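Household Services Guidance
Care of Fringed Throws and Light Cloths
Issued 2022-09-27 by Baltazar Meléndez, Dikholm Residence

Residents are asked to handle thin white cloths with frayed edges by the upper corners. Pulling at the fringe draws out further threads.

1. Before folding, hold the cloth up by both ends and let the lower edge hang free.
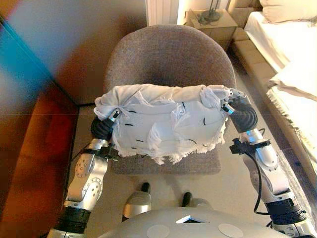

Fringed white cloth with short black marks, held above a gray tub chair.

2. Lay the cloth on a smooth, clear part of the table. Spread it from the middle outward and leave the loose threads until last – they may be trimmed, but never pulled.

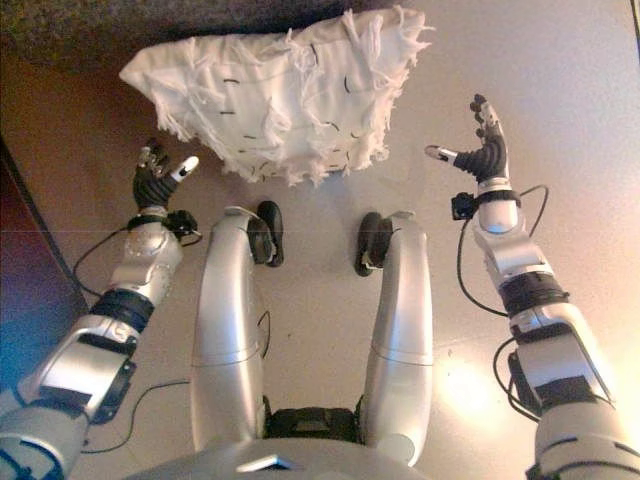 3. Fold the cloth in half, then in half again, with the fringe on the inside. Cloths awaiting repair are placed in the Flaltden drawer, which holds 18 when folded to this size.
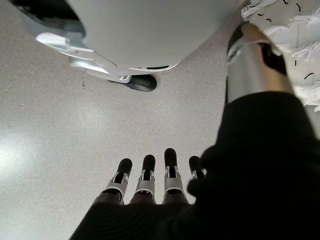
The drawer should be closed gently. Cloths with long fringes are washed separately, in a mesh bag, with no more than 4 to a load.

4. Cloths used on upholstered chairs should be shaken out every 5 days and turned over.

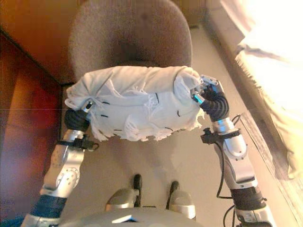 A cloth that has lost most of its edge may be hemmed on request. Forms are available at the linen desk.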